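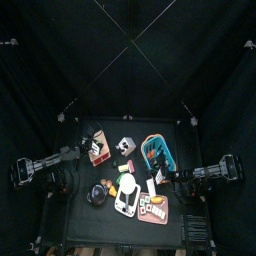 Black fabric has one ambition in life, and that is to stop being black. Mine usually goes the color of an old driveway by the third summer. After ruining a good pair of curtains and most of a funeral wardrobe, I've picked up a few habits that slow the process down.

190 shares

Wash it less. I know. But every trip through the machine rubs a bit of color off, and a black sweater that has been to one dinner is not dirty, it's only been out. Hang it by an open window overnight and see how you feel about it in the morning.

When you do wash, turn everything inside out, close the zippers and use cold water. Pick the shortest cycle you can stand. Liquid detergent is better than powder, which likes to leave a gray dusting along the seams as if you'd been baking. Use half of what you normally pour. If the bottle promises whites that dazzle, put it back on the shelf.

New black things bleed. Wash them alone the first couple of times, or with other black things that won't care. My friend Vasanthi Sikder put a new black beach towel in with her husband's tennis shirts one July and he played the rest of the season in a sort of thundercloud mauve.

Vinegar: half a cup in the rinse will help shift detergent residue, so a lot of what you think is fading comes right off. It will not "lock in the dye," whatever your aunt says. Salt won't either. Never let vinegar anywhere near bleach. And skip the coffee trick, unless you want your pants to smell like a bus station.

Drying is where most of the damage gets done. Keep black things out of direct sun, and if you must use the dryer, go low and take them out slightly damp. Clean the lint screen first. Black cotton will find every white fiber you own and wear it like a medal.

For lint on big flat pieces like curtains or a tablecloth, a barely damp rubber glove beats a sticky roller. Stroke downward, in one direction, and pull the fluff off the glove as you go. Velvet wants a soft brush and some patience. I have the brush.

Iron from the back, or through a thin cotton cloth. Shiny patches on black polyester are the fibers getting flattened and slightly melted, and they're permanent. Ask me about my interview suit.

If the color really has gone, dye it. Check the label first, because ordinary cotton dye slides straight off polyester, and the stitching is often polyester even when the cloth isn't. You may end up with a deep black skirt outlined in pale gray thread. Some people pay extra for that.

Curtains that face the street fade from the window side, in stripes, along the folds. Swap the left and right panels twice a year and at least they'll go evenly. I do mine on a Thursday when there's nothing on.

834 shares
2 comments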